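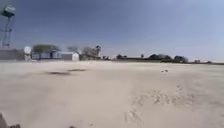
4. Pitching the Vilturix on open ground

Section 3 covered pitching on grass, with trees nearby and a helper who had read the manual. Section 4 is for the rest of your life. It applies to sand, hardpan, dry lake beds, gravel lots and any other surface where the wind arrives without having been slowed down by anything.

Read the whole section before you open the bag. We know you won't, so the cautions are repeated where you will run into them.

4.1 What you need

The shelter bag (canopy, ridge pole, four leg poles, two wall panels)
The stake bag (10 Skultska sand stakes, 11 if the packer was feeling generous)
The guyline pouch
A mallet, which is not included and which you have left at home
Gloves
Water for you and anyone you have talked into helping

The thin wire pegs in the side pocket of the shelter bag are for lawns. They will go into sand beautifully and come out the same way. Leave them in the pocket.

NOTE: If your kit came from the Clendano rental counter, the stakes may be of an older pattern with a flat head. They work the same. The holes in the strap ends are a tighter fit, and you may have to speak to them firmly.

4.2 Choosing the spot

1. Stand where you want the shelter and face into the wind. If there is no wind, wait a while. Early morning calm means very little by two in the afternoon.

2. Scuff the ground with your heel. If the heel leaves a dent, you have sand and should follow 4.4. If the heel hurts, you have hardpan and should follow 4.5. Where there is a thin crust with soft stuff underneath, treat it as sand.

3. Look for tire tracks. Ground that seems to belong to no one often turns out at dawn to be somebody's road.

4. Stay out of dips and old water channels, however cozy they look.

5. Check overhead for wires. The ridge pole at full height stands taller than most people remember when they are carrying it upright.

CAUTION: Do not tie the shelter to a vehicle. Every season we hear from people who did, and then drove to get ice.

4.3 Laying out

6. Spread the canopy flat, printed side up, with the arrow pointing into the wind. The arrow is the gray thing near the valve pocket that looks like a manufacturing mistake.

7. Put something heavy on each windward corner before you let go. Water jugs are good. Shoes are popular, and are also how shoes get lost.

8. Lay a leg pole beside each corner. The poles with red tips go at the back. If all four of yours have red tips, you have two back halves of two different kits, and somewhere out there is an owner with the opposite problem. Call the service line.

9. Unfold the ridge pole and lay it down the middle of the canopy. Push each joint together until it clicks. A joint that nearly clicked will finish the job later by coming apart.

10. Run the guylines out to their full length and lay them flat. Untangle them now, while you are still in a good mood. 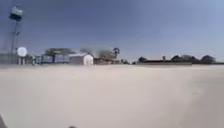

One owner wrote to us after the last edition to say that step 7 should come before step 6, that she had followed the numbers faithfully, and that her canopy had left in the direction of the next county while she was reading about shoes. She also asked whether the replacement could be a brighter color so that it would be easier to see from a distance.

We considered moving the step. The trouble is that you can't weigh down a canopy you haven't spread, so the order stands, but please do 6 and 7 in one go, and if the wind is already up, unroll from the windward end and weigh as you unroll. The canopy now comes in orange as well as tan. The orange costs the same.

4.4 Staking in sand

11. Start with the two windward corners. Set each stake one long pace out from its corner loop.

12. Dig a slot with the edge of the stake or with your hand. Lay the stake sideways in the slot, at right angles to the line, with the strap coming up from its middle. People who have camped for years find this upsetting and want to hammer the stake in point first. Let them have a try on the leeward side, then show them yours.

13. Fill the slot, tread it down, fill it again and tread it down again.

14. Pull on the strap with your full weight. If you sit down suddenly, dig deeper and repeat from step 12.

15. Do the leeward corners the same way, then the sides. Leave the door guylines until the shelter is up.

NOTE: Damp sand holds better than dry. Pouring a little water on the filled slot helps if you have plenty. If you're looking at your drinking water and doing arithmetic, skip it.

4.5 Staking in hardpan

Hardpan stakes are sold separately, under the name Verstraete, in a canvas roll. They go in point first, leaning away from the shelter, and they need a real mallet. A rock will do for the first one. By the third you will have learned a good deal about rocks.

16. Drive each stake until only the hook shows. If it stops early, pull it, move over a hand's width and start again. Bending it the rest of the way down doesn't count.

CAUTION: Wear eye protection when driving stakes into hardpan. The chips fly up, and toward you.

4.6 Raising

17. Fit the windward leg poles into their corner pockets and stand them up, one person to a pole. If you are alone, raise one, tension its guyline until the pole leans slightly outward, and walk to the next without looking back.

18. Lift the ridge pole from the inside. You will be under a large warm sheet for a short time. Keep moving toward the daylight.

19. Fit the leeward legs and take up the slack all the way around, a little at each line, then go around again. Tightening one line all at once pulls the whole shelter into the shape of a boot.

20. Attach the door guylines and tie on the ribbons from the pouch. Everybody leaves the ribbons off because they look silly. Everybody also trips on the lines after dark.

The roof should be firm, with no pockets where it sags. A small ripple along the back seam is normal. A loud flapping noise is not, and means a line has gone slack, usually the one farthest from where you are sitting.

4.7 While it is up

Check the lines morning and evening, and again after any strong gust. Sand settles, straps stretch and children find the adjusters interesting.

Wall panels go on the windward side only. Fitting both panels on opposite sides in a breeze is allowed. Fitting one on the leeward side by itself turns the shelter into a scoop, and the manual can't help you after that.

No stoves inside, including the small one you are thinking of.

If the wind reaches the point where you are holding a pole with one hand and this page with the other, take the roof down. Release the ridge pole first, let the canopy drop, and put the jugs back on it. You can eat lunch in the car.

4.8 Taking down

Reverse the steps, with two exceptions. Leave the windward stakes in until the canopy is folded and in its bag, and shake the sand out of each pole before you collapse it. Sand in a joint will not hurt anything today. Next September the pole will refuse to open, and you'll blame the cold.

Count the stakes back into the bag. Buried ones are found by following the strap, so don't cut or unclip the straps first. For patching and pole replacement, go to Section 5.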